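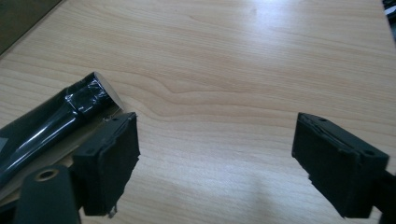
Comparing hand-held grippers: a small gallery

I spent most of a Saturday (20 March 2021, if you're keeping track) trying out hand-held grippers for the Tumska project, and I came away with a lot of opinions and a sore thumb. The two contenders were the Prumura, which I've been using since last July, and the Trultetti, which is newer and has a stiffer linkage. Both are two-finger designs that you squeeze yourself, and both can take the same fingertip blocks, so I got to swap pads back and forth all day. I loved it!

Pads first

Everybody asks me about motors and cameras, but I think the pads decide more than anything else. A smooth hard face slides on slick plastic unless you squeeze like crazy, and a soft one grabs right away but wears out fast. My notes say 161 tries altogether, split between the two grippers, and the ones I lost were nearly all on shiny wrapping. Rubbery pads with a bit of give did best for me. I do wish they were easier to change - two screws per block doesn't sound bad until you've done it for the seventh time before lunch.

Two hands at once

Working with a gripper in each hand is a whole different game. You'd think it would be twice as easy, and for big stuff it is, but my left hand is hopeless at small things and it took me ages to stop bumping one gripper into the other. 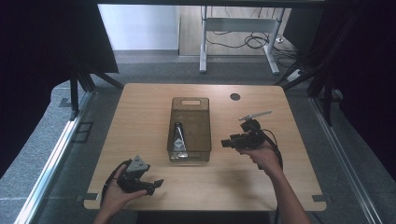

What helped was going slow and letting one side hold still while the other did the work. I also learned to think about where my cables go before I start (I got one looped over my wrist early on and had to begin again). Weight matters more here too. The Trultetti feels fine by itself, but after an hour with a pair of them I was ready for the lighter Prumura. If you're planning long sessions, try them both for a full hour before you pick!

Wide open

The other thing I wanted to know was how each one does on boxy items, where you need a lot of room between the fingers. The Prumura lists 64 mm on its sheet and I measured 52 with my thick pads on, so keep that in mind if you like chunky padding the way I do. Coming in square to the object makes a big difference. If I came in at an angle, one finger would touch first and shove the thing sideways, and then I'd be chasing it across the table.

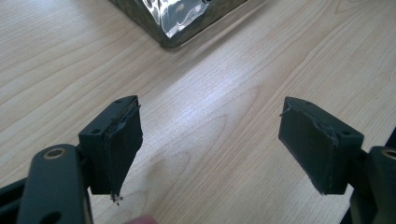
Győri wrote in to say that thinner pads would get me most of that opening back, and that a strip of silicone holds up longer than foam on sharp corners. "I'd redo your wide grasps with those before giving up on the Prumura," the message went on, "and trim the edges at an angle so they don't catch and peel."

Fair enough, I've ordered some silicone strip and I'll run the boxy items again with both grippers. The Trultetti goes back at the end of the month, so that one gets tested first.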